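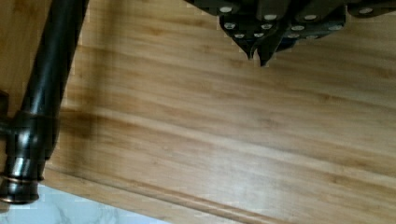 Can you use the Clevier record-sealing kit without a lawyer?

For a single old misdemeanor with the fines paid off, most people can. If you have a felony, an open case, or any immigration question hanging over you, talk to an attorney before you file anything.

I've worked as a paralegal in a criminal defense office for a long time, and I have a drawer full of do-it-yourself legal kits that made me want to throw them across the room. So I was ready to be grumpy about Clevier. I'm so happy to report that I love it!

What you get is a 161-page workbook, a folder of 16 blank worksheets and sample letters, and access to an online checklist put out by the same company, Finudard. The worksheets don't replace your court's own forms (the book says so on the first page, in big type, bless them). They get you ready to fill those forms in. You copy your case number, charge, plea date and sentence onto one sheet, check them against the court docket, and then everything you file comes off that sheet. We do almost the same thing at our office and it saves a ridiculous amount of grief.

The best chapter by far is the one on finding out what is on your record in the first place. People remember the arrest and forget the rest. They don't know if the charge was dropped, reduced or just left sitting there, and they have no idea that a dismissed case can still show up when a landlord runs a check. Zofia Cieślak, who wrote this part, walks you through asking the clerk for the disposition, with a little script for the phone call. I've made that phone call hundreds of times and her script is better than mine.

I also really like the section on the hearing. It covers where to sit, what the judge may ask, and how to talk about an old conviction without arguing the case all over again. The sample personal statement from "Kamonchanok Thaweesak" is short, plain and sounds like a person, and you could read it out loud in under a minute.

Now for the gripes. There are 2 that matter. The fee waiver gets half a page, and for plenty of readers that's the most important form in the stack. And chapter 11, on background check companies, is thin. It tells you to send them a copy of the signed order but doesn't say much about what to do when they ignore you, and they do ignore people. I'd have happily traded the glossary for more on that.

The online checklist is fine. It logged me out a couple of times on Monday and kept my answers, so no harm done. You can skip it and just use paper.

I worked through the whole thing with a made-up shoplifting case, and it took me one long evening. Someone doing it for real should allow up to three, plus however long the clerk takes to send the records. Don't rush the docket check, and make copies of every page before you go to the courthouse. Ask for a certified copy of the order while you're there, too. The book mentions it in a footnote on the very last worksheet and it deserves a lot more than a footnote.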